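**Farkance 夹爪对比测试告一段落,Ralden 软垫指尖 10 月起随套件发货**

大家好,我是 Farkance 负责末端执行器的工程师。往常新闻稿都是市场同事来写,这回他们说测试是你做的,你自己讲吧,那我就自己讲了,啰嗦的地方请多包涵!

先说结论:我们把 2 款指尖装在同一条机械臂上,做了一轮杯子分拣对比,最后选定 Ralden 软垫指尖作为 Hirport 桌面分拣套件的标准配置。另一款是我们自己用了很久的硬质指尖,它没有下架,会继续作为选配件供应(老客户别急,螺丝孔位都没改)。

为什么拿杯子来测?因为客户问得最多的就是杯子。做餐具回收的、做实验课教具的、做展厅演示的,上来第一句都是“纸杯能不能抓”。纸杯轻,壁又软,夹紧一点就瘪,夹松一点就滑。木杯刚好相反,硬、滑、分量足。两种东西放在一个任务里,夹爪有什么毛病很快就露出来了。

测试台布置得很朴素:浅色桌面,后面靠墙放收纳盒,杯子放在前面,机械臂抓起来再送进对应的盒子。
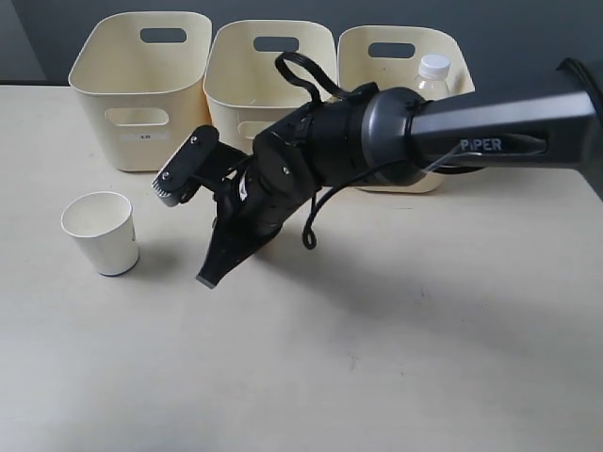

**两款指尖要换着测,机械臂的程序需要重写吗?**

程序不用重写。我们只在控制器里改指尖长度和闭合力上限这两项参数,抓取点和运动轨迹都沿用同一套,这样比出来的差别才算在指尖头上。

每款指尖对每种杯子各抓 100 次,中途不调参数。力度分 4 档,从最轻的一档往上走。硬质指尖抓木杯很稳,这个我一点不意外;到了纸杯,第 3 档就开始留压痕,第 4 档杯口直接变形。软垫指尖在前 3 档都能把纸杯完整地送到盒子里,木杯则要用到第 3 档才不打滑。所以出厂默认值就定在第 3 档,客户拿到手不用先折腾一下午。

也得说说不满意的地方。软垫磨损比硬质指尖快,我们建议把它当耗材看待,套件里会多放一副备用的。还有,杯子倒在盒子里的时候,从上方去夹很考验角度,目前的默认程序只管直立的杯子,倒着的要自己加一个姿态。这一项我们排进了下一个版本,做完再跟大家汇报。

相机这边也顺手比了一下。固定相机看全局方便,可机械臂一伸过去,后排的盒子就容易被挡住。腕部相机跟着夹爪走,靠近以后盒子上的标签看得清楚多了,代价是手指总占着画面下方一大块。我们最后的做法是两个都留:固定相机负责找杯子,腕部相机负责放进盒子之前再确认一遍标签。听起来有点笨,用起来真的省心!
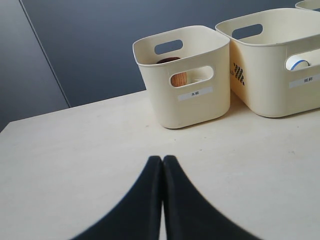 *腕部相机视角:夹爪前方是贴有“木杯”“纸杯”标签的收纳盒。*

控制器方面,Hirport 套件沿用 Nedeljković 控制模块,这次只更新了固件。新固件把夹爪的闭合曲线开放出来了,想让手指最后一小段慢慢合上的朋友可以自己画曲线。我自己试下来,抓纸杯时把末段放慢,效果比单纯降低力度要好,推荐大家从这里开始调。

**供货与支持**

- Ralden 软垫指尖:10 月起随 Hirport 桌面分拣套件标配发货,含备用指尖一副。
- 硬质指尖:继续供应,下单时备注即可。
- 现有用户:可单独购买软垫指尖,固件升级免费。
- 质保:夹爪本体 12 个月,软垫属于耗材,不在质保范围内。

测试用的参数表和抓取记录会跟固件放在同一个下载页面,欢迎拿去复现。跑出来的数字和我们不一样也请告诉我,我很想知道差在哪儿。媒体朋友需要样机试用的,请联系 Farkance 市场部,注明想测的物品种类,我们好提前把指尖和力度档位配好。

**关于 Farkance**

Farkance 从事桌面机械臂末端执行器的设计与集成,产品包括夹爪、指尖配件和 Hirport 桌面分拣套件,用户以教学实验室、展厅和小型分拣工位为主。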